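**Sastik gift packing: progress report, March**

Orders packed and sent this period: 351. That covers everything received up to the end of the month, apart from one late batch from Iyamu that is still waiting for stock. The previous report listed 69 orders as overdue. All of those have gone out.

Most of the work has been the change of carton. The old white boxes from Tiditz came pre-glued and took up most of the back shelf. The new ones are pink, arrive flat, and fold up without tape. We can store far more of them in the same space, but they take longer to put together, and the first few days were slow. The side flaps have to go in before the top is tucked, and if the first crease is weak the box leans. We now crease every fold before closing anything.

The range is the same as in the last report: soft toys, small alarm clocks and remote controls, plus the seasonal items listed in the annex. The plush bears are still the most requested item. A test with a bear, a teal clock and a remote set out next to a half-folded carton gave us our current packing order, with the carton built first and the contents brought to it afterward.
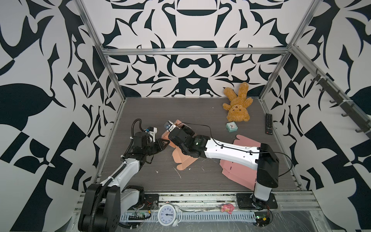

Does the new carton cost more than the old one?

The unit price is slightly higher, but we no longer pay for tape or for the second delivery each month, so the total comes out a little lower.

Damage reports are down. Two came in this period, both for crushed corners, and both parcels had been stacked on their sides in transit. We have moved the "this way up" label from the bottom panel to the side.

The tuck flap on the top is the part that needs the most care. Pushed in too fast, it catches on the side panel and leaves a crease across the upper face. The carton still closes, but it looks used. We set those aside and keep them for internal transfers.

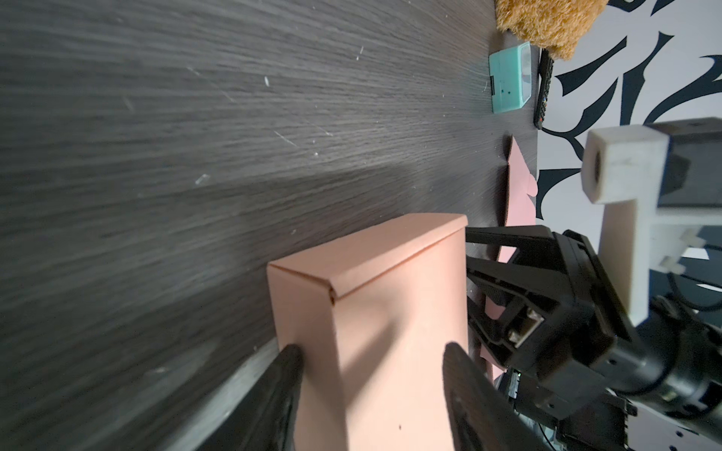 Zadier wrote back that the tall carton suits their shelves better than the flat one did, and asked whether the next run could have a slightly longer flap so that it stays shut during restocking. We have passed this on to the supplier and are waiting for a price.

Still open:

- Iyamu batch, 50 orders, stock expected early next month
- Longer flap, sample requested
- Second shelf unit for flat cartons — approved, not yet delivered
- Written folding guide, draft finished, needs checking

Spending is within the agreed budget. We request no change to the next payment, but would like to move 30 dollars from tape to labels.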